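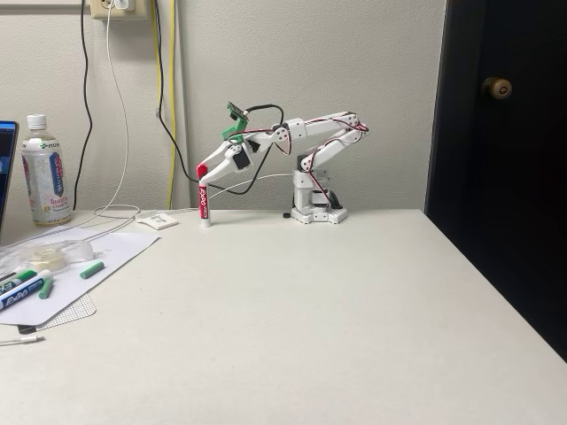
Indport Workshop Group
Minutes of the arm build meeting, Wednesday, 7.30 pm

1. Minutes of the last meeting
Agreed, with one correction. Under item 4, "Tresto bracket" should read "Weda bracket".

2. Mechanical
The base screws have been checked and tightened. Play remains at the elbow joint and is put down to the horn screw, which will be replaced with the longer type. The base is not fixed to the desk. It was proposed to clamp it; objection that a clamp would foul the rotation on the left side. Left open until a cardboard mock-up has been tried.

3. Wiring
The servo leads run on the outside of the segments. The loops at the joints are to stay slack enough for full travel, and ties are to go on the straight runs only. The length of the camera lead was discussed. A longer lead is available from the Nnaji order, but no change was agreed.

4. Marker test
The test object remains a dry-erase marker stood on its end, cap up. The log to date shows 162 attempts. Of the last 39, 8 ended with the marker knocked over before the finger closed. The group's view is that the approach is too low and too fast. The approach height will be raised and the last part of the move slowed. No change to gripper force until that has been tried. 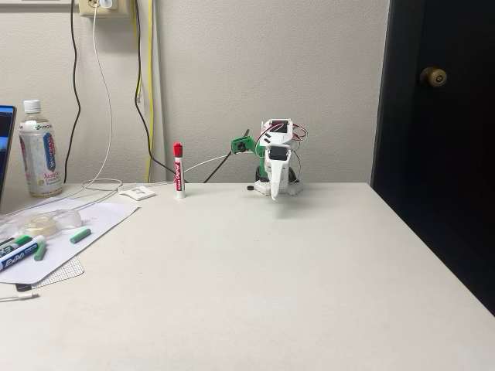
Fig. 1. Arm and test marker, gripper finger lowered. Item 4 refers.

5. Software
The Tresto script loses the home position if it is stopped in mid-move. Workaround: send the arm home by hand command before closing the laptop. A proper fix is wanted before the next round of logging. The log file is to record the start pose as well as the result.

6. Parts
To order: 2 spare servos, a bag of small black screws, cable ties. Green filament is sufficient for one more bracket.

7. Actions
Replace elbow horn screw.
Make clamp mock-up.
Raise approach height, slow final move, repeat test.
Add start pose to log.

8. Any other business
Drinks to be kept away from the laptop.

Meeting closed 8.50 pm. Next meeting in November, same room.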